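Okay, equipment budget thread, as promised to the three of you who asked. Grab a cuppa.

We've got money for one arm this year. One! The wish list had two arms, a mobile base and a new workstation, so you can imagine how the planning meeting went.

Two quotes on my desk. Korkitex is cheaper up front but the gripper's extra, and so are spare fingers (18 weeks' wait on those, no thanks). Saltarance bundles the gripper and charges like a wounded bull for everything after that.

So before we sign anything I'm doing the grocery sorting in sim. Costs me electricity and a bit of patience.

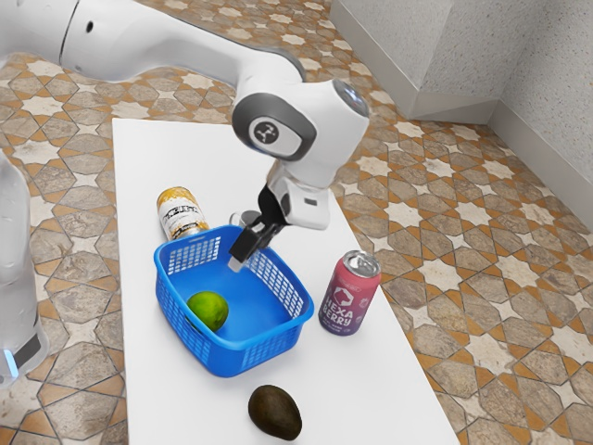 Biggest thing I've learnt so far is that reach matters way more to us than payload. I was ready to pay for the heavier model - glad I held off. Fruit and drink cans don't weigh much!

Running 200 trials per layout, then I shuffle everything and go again. Got through 42 layouts before the old workstation started sounding like a hair dryer, so that's gone back on the wish list in capital letters.

Aino Leinonen reckons I should budget for a service contract from day one. I grumbled, then I read the Bouzid callout rates. She's right. Contract's in.

Also please, please measure your doorways. Ours is 105 cm and the Saltarance crate only just squeaks through, on paper anyway.

Orders have to be in by December or the money goes back in the pot. If anyone's had a Tremeo gripper for a year or more, how are the finger pads holding up? Replies open, colourful language welcome.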